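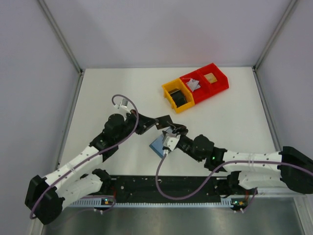 Kasten-Sort: two-arm handover and sorting data

Summary

Kasten-Sort is a set of teleoperated episodes with two arms at one white table. The operator takes flat items, passes them from one gripper to the other when needed, and puts them into open bins. We collected it for our study on the timing of handovers.

Contents

203 episodes, of which 18 are kept apart for testing. Each episode has the joint positions of both arms, the gripper opening, and video from the fixed camera and the two wrist cameras. The episodes last roughly 13 seconds in the median.

Labels

Every episode has the field "contact_both", which marks the time steps when both grippers touch the same item. Friederike Brinkmann and Chalerm Nilsuwan made these labels by hand. Where they disagreed, we kept the earlier start.

Known problems

Thin black items are difficult for the depth estimate. Please do not use it for them.
In 2 episodes the right wrist video stops before the end. They are listed in skip.txt.
The episodes recorded in November have a different gripper offset. The loader corrects it.

Contact

Arne Hagedorn, Tultdale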